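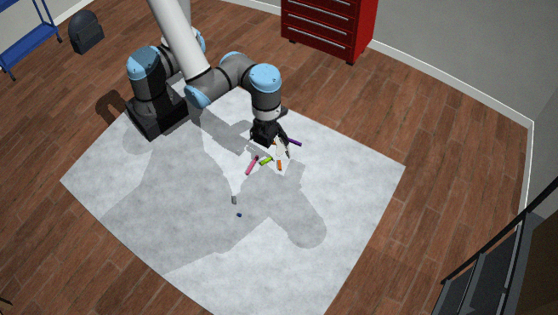

Do you need a written risk assessment for an arm that only exists on a screen?

For the simulation itself you can get by without one, but start writing it the minute anybody means to run the same moves on real kit.

Newsletters > Members' Notes > Rules and Good Practice

11 Oct 2026
By Inês Cunha

I've had that question more than any other since our June meet-up in Altthorpe, so I thought I'd have a proper go at it (grab a tea!). My own habit is to treat the simulated room as a rehearsal. I set the speed limit I'd use on the bench, I keep the same no-go zones, and I write down every setting I fiddle with, even the silly ones. Oliwia Sikora over at Maltness goes further and won't let a job leave the simulator until it has done 700 runs with the log switched on, which I thought was mad until I tried it.

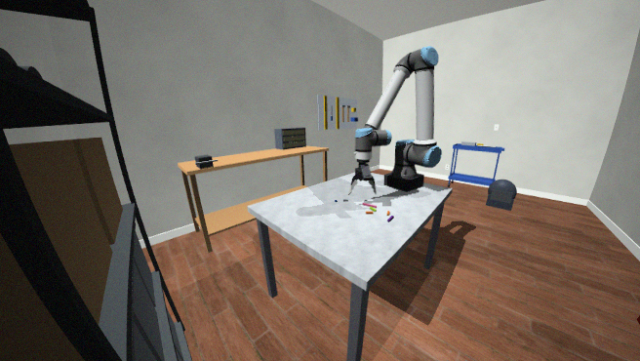
Issue 196

The bit people skip is the log. We agreed at Brindovo that a run only counts if someone else could repeat it, so that means the starting layout, the software version and the name of whoever pressed go. Small loose items are a good test for this, as a pen that starts a thumb's width further over can change the whole grasp! I keep the failed runs too. Out of my last 2,000 I binned the lot that looked untidy and then spent a miserable evening wishing I hadn't.

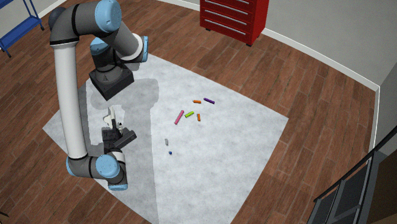
So please, save everything, and put the failures in the same folder as the good ones. The other thing I'd ask is that you don't quote a success rate without saying how many runs it came from. Mine is 100 at the very least, and I put the number right next to the percentage. If you'd like the checklist we use on the Rocha project, drop me a line and I'll send it over. It's two pages, and the second one is mostly Oliwia's notes on stopping distances, which still need typing up.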